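Plomholm Chair Cleaning: Common Questions

What can I use on a white seat?
Warm water, a drop of dish soap and a soft cloth. Skip bleach and scouring pads. A glossy seat shows every scratch.

How do I clean the black frame?
Same cloth, wrung out well. Wipe along the edge where the frame meets the seat, as crumbs and dust collect there. Dry it with a towel.

Should I move the chair off a tile floor first?
You don't have to. Polished tile gets slick when wet, so put a towel down and keep cables out of the way.

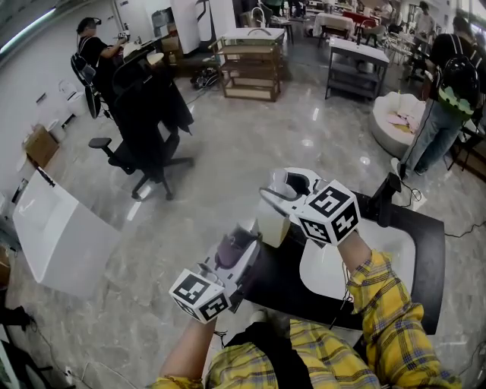 Do office chairs get the same treatment?
The base and armrests do. Fabric parts should be vacuumed first, then spot cleaned. Take off anything draped over the back.

How often should I do it?
Every 5 weeks is enough for a chair in daily use.

There's a mark that won't come off. Now what?
Write to Annatjie Dlamini at the Plomholm service desk and include your order number. Replacement seats ship from our Dovlow warehouse, which closes for two weeks in July.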